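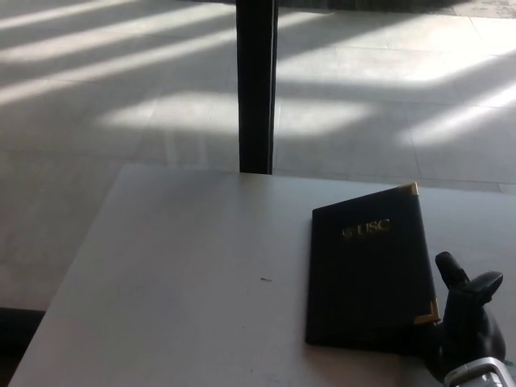

Paying for advice you already had

Nyokabi Nzioka has spent most of her working life inside consulting firms that sell to banks and retailers, and she would like their customers to ask ruder questions. She left Mandik in February to set up on her own. When we spoke, she had two clients and no brochure.

I went in expecting a sales pitch dressed up as candour. Former consultants who criticise consulting usually have a better kind of consulting to sell. I put this to her before she had taken her coat off.

"Fair enough," she said. "I do sell something. I read other people's proposals and tell the buyer what's padding. If they think I'm padding as well, they can stop paying me at the end of any week."

What does padding look like? She described a proposal that a regional furniture chain had received for a new stock system. It ran to 50 pages. The chain's finance director, Radomír Šimko, had asked her to mark every sentence that committed the supplier to doing something by a certain date.

"I think I used up very little ink," she said. "There was a chapter on the supplier's values. There was a diagram with arrows going round in a circle. The part about moving the old stock records across was a paragraph, and that was the part which had gone wrong for them the last time."

Šimko confirmed this when I rang him, and was less amused. "We had already paid for a discovery phase," he said. "They interviewed my warehouse managers, wrote down what the managers said, and presented it to me. I have lunch with those managers."

It is an old complaint, and I am wary of it. A board will often hear from an outsider what it has ignored from its own staff for years, and the fee may be the price of being listened to. Nzioka half agreed.

"That happens, and it can be worth the money. But then call it that. Don't call it a transformation programme."

She is hardest on firms that do both the advising and the building. The usual argument for putting the two under one roof is that the people who recommend a system will have to make it work. I asked whether that wasn't a reasonable argument.

"It's reasonable if they ever recommend doing nothing. I was at Mandik a long time and I can't remember us telling a client to keep what they had. Maybe every client we met really did need a new system. You'd have to be very lucky, wouldn't you?"

Yuxi Peng, who ran the retail practice at Mandik while Nzioka was there, doesn't accept this. "Clients who need nothing don't ring us," she told me. "By the time we are in the room, something has broken. Nyokabi knows that perfectly well." She pointed to a grocery wholesaler whose ordering software, Zellex, had been kept and repaired on the firm's advice. Nzioka remembers the job. In her telling the repair was sold as the first stage of a replacement, and the client ran out of money before the second. I have not seen the papers and can't say who is right.

On the staffing of projects the two are closer. Both say that the senior people who win the work tend to drift away from it. Peng calls this a matter of capacity. Nzioka calls it a switch.

"You meet a partner who knows retail inside out. Then on the Monday you get very nice young people who have been on a course. I was one of them. I was sent to a bank, Leone, to advise on loan processing, and I had never had a loan."

Her remedy is plain to the point of dullness. Put names in the contract. Say how many days each of them will spend on the work, and what happens to the fee if they don't. Ask for a reference from a customer whose project went badly. She claims that most suppliers will refuse the last of these, and that the refusals are more useful than the references.

I wondered how much of this a smaller company could demand. Šimko has a legal team. A business with a handful of shops may be glad that anybody returned its call.

"Yes, that's the weak spot," she said, after a while. "If you're small you'll get the standard terms. I'd still ask. And I'd buy less. Buy one month of help, see if anything has changed, then talk about the next one."

And how would her own clients know if she had been any use? She has been measuring it by what they don't spend, a figure that is very easy to flatter, as she admitted when I pressed her. A proposal that comes down by 24 per cent after her comments might have come down anyway. Suppliers often leave room for it.

"I can't prove it," she said. "I'd be suspicious of me too. I've asked Radomír to keep a note of what the final bill is, not the quote, and we'll look at it when the thing is running."

That won't be until next year at the earliest. The furniture chain has yet to sign with anyone, and Šimko says the old system got through the January sales without much trouble.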